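The table with the wavy lines

In July I moved to a smaller apartment, and the first thing I bought was a table. I had eaten on a folding one for a long time and I wanted real wood, something that I could put my arms on without it shaking. My neighbor Melahat told me about a man on Platonden Street, Benito Cifuentes, who sells used furniture from his garage. He asked 200 dollars. I said yes too quickly, and my sister Nerea is still teaching me that one must always wait a little before saying yes.

Now I have the table and I am learning how to live with it. The folding table had a plastic top and I could leave anything on it, a wet glass, an open yogurt, the keys. With wood I have become a different person. I move things. I lift the cups instead of pushing them. In the evening I take everything off and put it back in the cabinet, also the containers, which before were staying out for the whole week.

The containers are another subject. I brought too many with me, and some had lost their lids in the move. I spent one evening on the floor trying every lid on every container, like a child with a puzzle. What had no partner went to the recycling. I kept the ones where I can see a little through the wall, so I know if I must buy rice.

For the cleaning I use a soft cloth, a little water, and then a dry cloth in the same direction as the grain. Benito sold me also a small bottle of Tisudwood oil, but he said to wait until winter, and this time I am waiting.

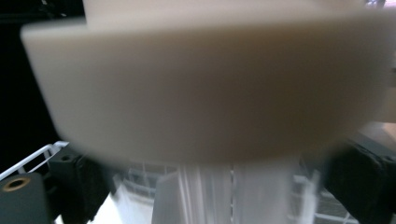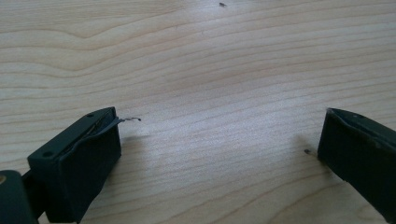 My mother always said that a table should be wiped twice, one time for the crumbs and one time for the pride. I did not understand her when I was young, I only wanted to go outside. Now I do the second wipe with pleasure, and I look at the grain while my hand is moving. Most of the lines run long and quiet, but in one part they come close together and make little waves, and this is the place I like best. There is also one tiny dark speck on the pale wood. I will try the cloth again tomorrow, and if it stays, it stays.

Recent posts
Three soups for a tired evening
What Melahat puts in her lentils
I finally hung the curtains
Moving with too many books
A short walk to the library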